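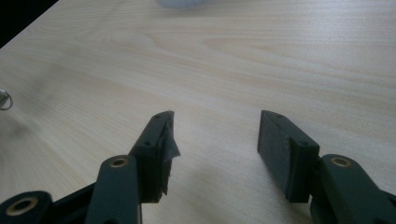

Reports > Funded projects > Arlow Allotments > Progress report, second half-year

Arlow Allotments water and soil project
Progress report to the MacPherson Fund

Period covered: March to August

1. Where we are

The rainwater system on the lower site is finished and in use. The upper site is half done. Soil testing is complete on both sites and the results have gone out to plot holders. The shared composting bays are built but we have not yet opened them, for reasons given in section 4.

We asked in the spring for permission to move the path work from the first half-year into this one. You agreed to that in April and the path is now down.

2. Rainwater

The lower site has 32 plots. Before the project it had a single standpipe by the gate, and people on the far side were carrying cans the whole length of the site. There are now two tanks, each holding 2,000 litres, fed from the roofs of the store and the old pavilion. Gravity takes the water to four dipping troughs along the middle path.

Both tanks came from Grokero. The first arrived with a cracked outlet fitting and was replaced at no charge, though it cost us three weeks in April. The second was fine. We had planned to mount them on sleepers, but the ground by the pavilion is softer than we thought and we laid a slab there instead. The extra concrete was paid for out of the contingency line.

The tanks filled in May and ran dry once, in the middle of July. Plot holders went back to the standpipe until it rained. A third tank would help but there is no roof left on that side to feed it, and we are not asking for one.

On the upper site the trenching is done and the pipe is in. The troughs are on order. The guttering on the upper store needs replacing before it can take a downpipe, which was missed when we did the first survey. We have one quote and are waiting for another.

3. Soil testing

We took samples from every plot on both sites and from the strip by the railway fence. Each was tested for acidity, the main nutrients and lead. Lead was the one people were worried about, as part of the upper site was a coal yard.

The highest reading was 178 milligrams per kilogram, on the railway strip. We had agreed with you at the start that anything over 200 would mean closing the plot and testing again, so no plots have been closed. We have still asked that root crops are not grown on the strip itself, and it has been put down to currants.

Most of the lower site is more acid than it should be for brassicas. Lime was bought in bulk and handed out in March. Some plot holders did not want it and that is up to them.

4. Composting bays

Six bays were built from pallets and posts in June. They were due to open the same month. Bindweed was then found in the heap of green waste that had been brought over to start them off, and it was all taken out again. We would like to open with clean material and will do so once the autumn clearing starts. A notice saying what can and can't go in has been written and needs laminating.

5. Path

The middle path on the lower site is now firm enough for a wheelchair or a loaded barrow from the gate to the last trough. The edging came from Esta in two deliveries, and the second batch is a slightly different brown. It has been used at the far end.

6. Money

Spending is within budget on everything except groundworks, where the slab took us over. The contingency has covered it and some is left. The guttering is not in the budget. If the second quote is close to the first we can pay for it from what was saved on soil testing, and we ask for your agreement to do that. Receipts are attached separately.

7. Next period

Finish the guttering and troughs on the upper site. Open the composting bays. Drain both lower tanks before the first hard frost and check the fittings. Retest the railway strip in the spring.

2 comments
Shared 5 times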